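Workshop Tips: House Rules for Working With Hand-Held Grippers at the Lockers

These are the rules we go by at Latstead when people are out on the floor with the hand-held grippers, recording locker tasks for the robot to learn from. Most were written down by Fionnuala Mac an tSaoi in March and have been changed a few times since. They apply to visitors too.

Before you start

Check that both grippers close fully and that the finger pads are clean. A damp cloth is enough. Don't use solvent on the pads.

Wipe the printed markers and look for lifted corners. A marker that has started to peel gets replaced, not taped over. Tape shines under the ceiling lights and the tracking suffers.

Walk the route you are going to use. Cables get pushed back to the side, and the power strip stays where you can see it. If a cable has to cross your path, put a cover on it.

At the locker

Open one door at a time, and swing it all the way out. A half-open door is the thing people catch their elbows on.
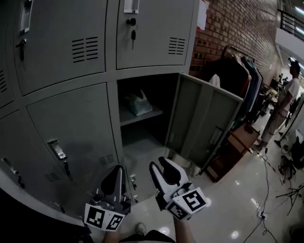 Keep both feet still while your hands are inside a compartment. If you need to step, bring the grippers out first. Henk Brouwer likes to work from slightly left of the opening, and new people may find that easier as well.

Plastic bags are harder than boxes. Go in slowly, take hold of a thick fold, and lift before you pull. If the bag slips, let it go and begin the take again. Don't chase it around the shelf, and don't finish the job with your fingers while recording.

Keys stay in their locks during a session. Spares are in the Stoter tin by the sign-in sheet.

Working near other people

Leave 800 mm clear behind anyone holding grippers. Say "behind you" when you pass. The person recording may be watching their hands and won't see you coming.

Anyone who might be picked up by a camera has to be told before recording begins. Faces are blurred before files leave the building. Ruairí Cullinane keeps the list of people who have asked to be left out altogether.

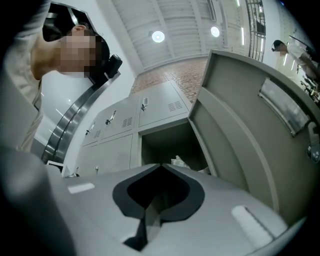 Stop after 9 takes and rest your wrists for at least 3 minutes. Sore thumbs go in the log, even if they seem minor.

Putting things away

Close every locker door you opened. Set the grippers down with the fingers up and the markers facing away from the bench edge. Plug in the batteries and check that the charge light comes on.

Write down any take where something was dropped, and leave the file in place. Cillian Hennessy goes through them and decides what is kept.

Questions about the rules go to Fionnuala. Replacement pads are in the Rafferty drawer, second from the top.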